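Andau Cups: notes for anyone opening the folder for the first time

Version: March

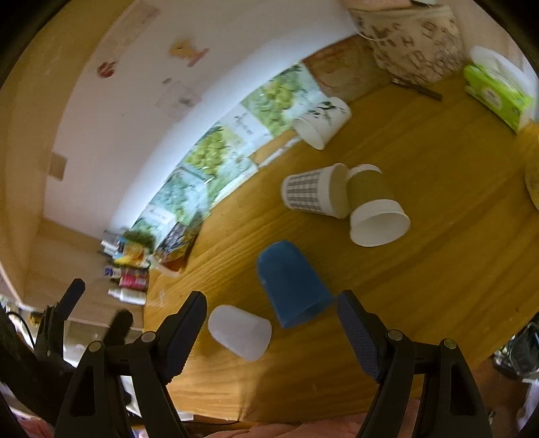
Welcome, and thank you for taking an interest in what is, at heart, a large collection of cups on tables. Andau Cups is a set of 839 short recordings of one small household chore: picking up cups that have tipped over and putting them back in order. Everything in this folder is about that chore, the cups it involves and the tables it happens on. I have tried to put down the things I would have wanted to know myself, so please forgive me if some of it runs long.

What is in the folder

recordings/ – the 839 recordings, one per file
notes/ – a short text note to go with each recording
cups/ – the cup list, with a line or two on every kind we used
splits/ – the lists for training and testing

The test list holds 127 recordings and the training list has the rest. We kept whole table setups together when we made the lists, so a layout that appears in one will not turn up in the other.

About the cups

There are 18 kinds of cup in the set. Many are plain paper party cups, the sort you buy in a sleeve and find at the back of the cupboard two years later, and others are plastic. Some are one solid color, some have a band around the middle, and some are printed with checks or leaves. I am fond of the leafy ones, though they do look a bit busy once you have put several on one table.

Paper cups dent. We replaced them when the rim had folded in, but we left the smaller creases alone, and you will come across plenty of them. If your work depends on a perfectly round rim, please read the condition line in the notes first. The see-through plastic cups are the hardest to make out, especially on a pale table, and anyone writing labels of their own should set aside extra time for those.

About the chore

A recording starts with the cups lying down, scattered in no special pattern. From there it goes one of two ways:

Stand – each cup is set upright on its base, wherever there is room
Stack – cups of a similar size are nested into one pile

Stand accounts for 416 recordings and Stack for the others. A cup that rolls off the table is left where it falls, and the note will say "dropped." Please don't throw those recordings out without a look – the cups that stayed on the table were still tidied, and often quite nicely.

About the tables

We worked in two places, the kitchen at Ulham and the long room at Miettinen, mostly in the afternoon. The tables were wiped down each morning but not cleared of everything that wasn't part of the chore, and the odd crumb got past us too. Window light moves across the wood as the day goes on, so shadows may differ quite a bit between two recordings with the same cups.

Known problems

A few early notes say "mug" where they should say "cup." There are no mugs in the set.
"Cream" and "white" were used loosely for paper cups. Treat them as one color.
The Stack notes don't say which cup ended up on the bottom.

Using and sharing

You are welcome to use the set for study and teaching. If you pass it along, please keep this file with it, and mention Restico as the source. Corrections to the notes are very welcome and will go into the next version, with the file name and the old wording kept in the change list.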